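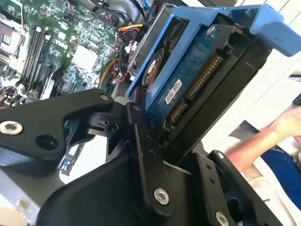
Figure 1. A drive caddy in an opened desktop computer.

Student Projects > Information Management

Home | Programs | Reports | Library | Contact

What Households Keep: Disposal of Old Desktop Computers in Pleltthorpe
Project report by Aiguo Yu

This report examines why residents of Pleltthorpe store desktop computers they no longer use. A written survey was delivered to 368 households in the Frandsen district in September, and 53 were returned complete. The low rate of return limits what may be concluded.

Most respondents kept at least one unused computer, often in a closet or garage. The reason given most often was concern over personal files. Several respondents believed that deleting a file removed it for good, and few had heard of drive erasure. Cost was rarely mentioned, although the town charges a fee for items over 30 pounds.
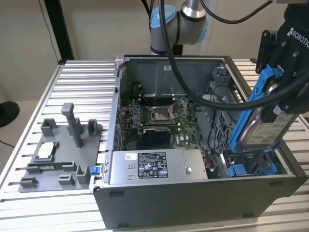 3. Collection Options

Two services accept computers from residents. Kivico takes complete machines by appointment, and Bidum holds an open collection each spring. Neither provides written proof that data has been destroyed unless the owner requests it. Respondents who knew of this option had learned of it from a neighbor.
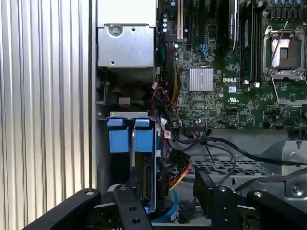
It is therefore recommended that the town print the request form on the back of its yearly waste calendar. A second survey, delivered in person, should follow once the calendar has been in use for a full year.

Back to top | Contact the Department Office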